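About Pindholm

Welcome, and thanks for stopping by. We're a small shop in Brindale that tries to answer one question for people who would like a straight answer to it: can a machine do this chore yet? Most of our mail comes from families, care homes and owners of little workshops who have watched a video of a robot folding a shirt and would like to know, before they spend any money, whether it would fold theirs.

Pindholm was started by Frøydis Grønli and Aslak Björklund, who met while working on packing lines and kept up the same argument over lunch for years. Frøydis thought household robots were nearly here. Aslak thought they were a long way off and that everybody was being far too polite about it. They rented the old upholstery shop on Kikthorpe Street, put in a few solid tables and a great deal of shelving, and started trying things out to settle the matter. The matter is still not settled, but there are eight of us now, and we have all picked a side at one time or another (most of us have switched at least once).

What we do

We take ordinary jobs and let machines have a go at them, over and over, on tables that look like the tables people really have. That means baskets and jars and bottles left standing about, and the kind of light you get on a winter afternoon in December when the lamp is on and the shadows go everywhere. A robot that does well on a clean white bench can get terribly confused by a kitchen, and we would like to find that out before you do!

Every chore gets at least 520 tries before we write a word about it. It sounds like a lot, and it feels like even more by the second day, but the first few dozen tries tell you mostly about your own setup. After that you begin to learn something about the machine. Our notebooks go back to the very first week, when we were still mostly testing whether an arm could pick up a sock, and anyone who visits is welcome to leaf through them.

Where things stand

People always want the short version, so we'll give you ours, and you can take it or leave it. Moving boxes of one size from one spot to another is in good shape, and if you have a shop floor with that sort of work you should call us. Wiping a flat counter is coming along nicely. Laundry is better than it was, though slow enough that you will want to go and make a coffee. Loading a dishwasher depends very much on who owns the dishes.

Small loose things are still hard. Pins, screws, buttons, the odds and ends that a seven-year-old can sort into a box while talking about something else entirely, will keep a good arm busy for a whole morning. The fingers have to come down in just the right spot, close just enough, and hold on all the way to the box. We have a soft spot for this kind of work, partly for its stubbornness and partly for Vandenberghe, a family-run notions shop two towns over that was our first paying customer and wanted to know if their pin and button bins could be refilled by machine. We told them to wait, and they have been sending us new things to try ever since.
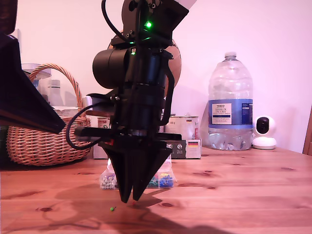 Push pin sorting at the Kikthorpe Street shop.

Come and see us

We open the doors every Wednesday from 4 p.m., and you don't need to book. Bring a chore with you if you like. Visitors have turned up with egg cartons, a tangle of Christmas lights and a drawer full of mismatched lids, and the lids kept us happily occupied well past supper. If you write to us instead, tell us what the job is, who does it now and how long it takes them. Frøydis reads the mail in the mornings and Aslak reads it in the afternoons, so you may well get two replies, and they may not agree.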